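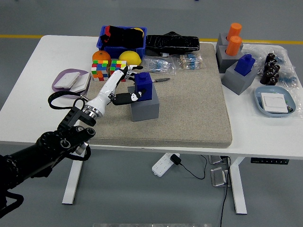 Ticket 692 — Fingers let go during remote demo, knob task
Site: Proldale, cell 5
Opened by: Gemma Pace
Status: Open, waiting on parts

Tuesday, 09:10. GP
Teleoperating the block task with the glove. Grasp is fine, lift is fine, then the thumb opens a moment after I close mine. Of 45 demos this morning I'd keep 12, and I'm being kind to myself there.

09:40. GP
Recalibrated the glove. Recalibrated it again with my sleeve rolled up, as the Fekidum manual advises. No change, colder arm.

10:25. Brynhildur Norðdahl
Please send the log from one bad demo. Also check the delay between glove and hand. Anything over 200 ms and you are teaching it to be late.

11:05. GP
Log attached. Delay is well under. The thumb command drops to zero for a blink, then comes back looking innocent.

11:30. BN
That is the glove's thumb sensor. Flex the lead by the knuckle and watch the trace.

11:35. GP
Flexed it. Trace fell off a cliff. New lead requested from Omamura.

13:50. GP
Meanwhile guiding the arm by hand for the approach and closing the fingers from the keyboard. Slow, but the demos are usable. Bad ones from this morning are tagged "thumb" — please leave them out of training.

14:15. BN
Excluded. Keep the ticket open until the lead is fitted.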